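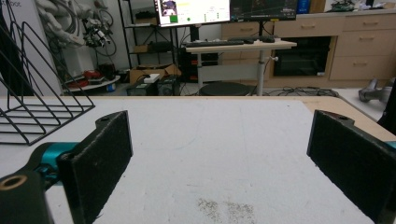

Bench and gripper check, with my comments
Site: Plondbridge, back bench
Filled in by: Periklis Fragkou
Status: NOT cleared. Two fails, see items 3 and 8.

Okay, so this is the list I run after any fault, and this time the fault was the hand-held gripper. The right finger started hanging up partway through closing. You'd squeeze, the left side would come in nicely, the right one would think about it, and then it would snap the rest of the way. It did that 4 times in August before I pulled it from use, and I should have pulled it after the first. One of those snaps caught the side of my thumb. No blood, just a good pinch and some language.

1. Finger bodies, both sides - PASS
I went over them with a flashlight and a fingernail, looking for cracks at the base and around the small hole in each rounded tab. Clean. If you find even a hairline there, stop and swap the finger. Don't glue it (I've seen the Rernberg unit after somebody glued it, and it came back to us in a bag).

2. Pads - PASS, with a grumble
They're fuzzy and dark and they hide everything. Press along the whole inner face with your thumb. You're feeling for a corner that lifts or anything hard stuck in the fuzz. I got some grit out of the right one with tape. Edges are all down. I'd still like spare pads in the drawer before the next round, please!

3. Linkage, the teal parts - FAIL
Found it, I think. There's grit packed into one of the pivots on the right side. I worked the finger by hand 20 times and it dragged on nearly every stroke, always at the same spot. Brushed it out, tried again, much better but still a little catch near closed. "Much better" is a fail on this form. The pivot has to come apart and be cleaned properly, and I want to see if the pin is scored.

4. Mount - PASS
Snug, no rock. Push it sideways as well as up and down. The old version of this list only said up and down and I missed a loose one at Kornaditz that way.

5. Tabletop - CLEAN UP AND RECHECK
You'll have spotted the patch of dark gray particles on the white top, near the front. I haven't had it looked at, so please don't write "metal filings" on the form like it's settled. Whatever it is, it's fine enough to get into a pivot, and I was setting the gripper down on that table between runs. Wipe with a damp cloth, no compressed air. Air just moves it into the next thing. The scuffs are old news and don't count against you.

6. Wire rack on the left - PASS
Check that the lower rails sit flat and nothing is hooked on the rods. If you're swinging the gripper in from that side, slow down. A finger tip can go through one of those loops and then your wrist keeps going.

7. Robot arm area behind the table - PASS
Arm powered down and tagged before anybody leans over to wipe the far side. The hanging white cables and coiled tubing should stay up off the arm. I gave each loop a tug and they held. Khúc cell has the same setup, so do it there too.

8. Floor and walkway - FAIL
The black cables by the standing desk. They're lying in a tangle on the floor, over toward the cabinets, and that's the way I walk when I'm holding a gripper and looking at a screen. Maybe it isn't what went wrong with the finger, but it's going to be what goes wrong next. Bundle them and run them behind the desk. Also slide the stool all the way under when you're done, and keep the boxes by the black shelving tight against it.

9. Built-in oven - PASS
Off, door shut. I touch the knob every time, call it a habit.

10. Trial closes after repair - NOT DONE
Waiting on item 3. When the pivot is back together, do 20 slow closes with nothing between the fingers, then 20 more on a foam block. Both fingers should arrive together. If one lags once, even once, it goes back on the shelf with a tag.

Follow-up
- Strip and clean the right pivot: me, before anyone else uses it
- Cables: open, whoever gets there first, tell me so I can sign it
- Lay a clean mat for setting tools down on - I've been asking for one and I'm asking again
- Log any sticky finger the first time it happens, with the time of day, and hang the tag right then

Tag is on the handle. Don't take it off to "just try something." I'll update items 3, 5, 8 and 10 on this same sheet when they're done.

P. Fragkou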